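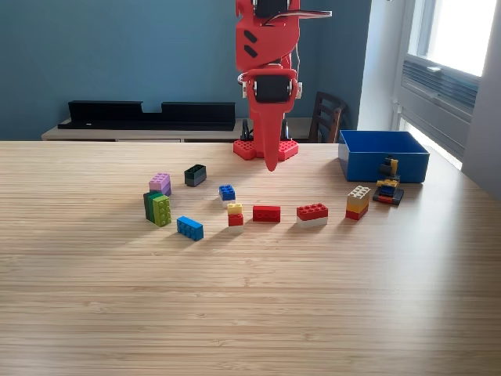 Brikis Sorting Set, data card and README

Version 2, 10 February 2023
Maintainer: Gediminas Lapiņa, Tratance

What is in this set

Brikis is a set of teleoperated demonstrations for learning to put toy bricks into a bin. A person moves a leader arm by hand and the follower arm on the table repeats the motion. We record the joint positions of both arms and the picture from one fixed camera that looks over the table toward the follower.

The set has 855 episodes. Of these, 521 have the label "clean", and the rest have the label "recovered" or "failed". Please do not delete the failed ones before you look at them. For our own policy, Lill, we train on clean and recovered together and use the failed episodes only for the success classifier.

The task

Each episode starts with bricks spread on a wooden tabletop and an open blue bin on the same table. The operator picks one object, carries it over the wall of the bin, opens the gripper and goes back to the rest pose. Then the episode ends. One episode is one object, also when many objects are on the table.

Objects can be single bricks or small stacks of two or three layers. A stack counts as one object. If it breaks in the gripper, the operator finishes with the part that is still held, and the episode gets the label "recovered". If nothing is held, the label is "failed".

Bricks are placed in any orientation: studs up, on the side, or with the hollow underside showing. We asked operators not to turn bricks to an easier side before recording. In the first version they did this too often and the policy learned only studs up.

Setup

The follower is a small arm with red plastic parts and black servo motors, standing on a red baseplate with studs at the far side of the table. The leader arm is outside the camera view. The room has a window on the right side, and we did not close the blinds. Light changes much between morning and late afternoon, so the field "session" is useful if you want to split by light.

The bin may move between sessions. Inside one session it stays in the same place.

Files

episodes/ contains one folder for each episode, with video.mp4 and joints.csv
labels.csv contains episode id, session, operator code, label, object type
calib/ contains the zero offsets of the servos, one file for each session
splits/ contains train.txt and test.txt

There are 34 sessions, and the splits are made by session. Please keep them like this. If you mix episodes from one session in train and test, the bin position is the same in both and your result will look better than it is.

Columns in joints.csv are time in seconds, then leader joints, then follower joints, then gripper. Angles are in degrees. The gripper value is 0 for closed and 100 for open.

Known problems

In 17 episodes the video begins later than the joint data. They are marked "late_video" in labels.csv. Use the time column to align them, not the row number.

Calibration for session 9 was made after recording. The wrist offset can be wrong by a few degrees.

Dark gray bricks appear less often than other colors. Red is the most common, and the arm and its baseplate are also red. A color-based detector may confuse them when the gripper is low.

Grasps near the bin wall are difficult for the operators too. Many failed episodes come from there.

Not recommended use

The set has one table and one camera position. We tried Lill on the second table in the Ulton lab without new data and it did not work well. Please collect your own demonstrations for a new place and use Brikis only for pretraining.

Changes from version 1

Removed episodes from September in which the camera was touched.
Added stacks as objects.
Added the label "recovered". Before, these episodes were counted as clean.

If you find a wrong label, send the episode id and the label you propose to the maintainer. Corrections go into the next version, and the old labels.csv stays in the archive folder.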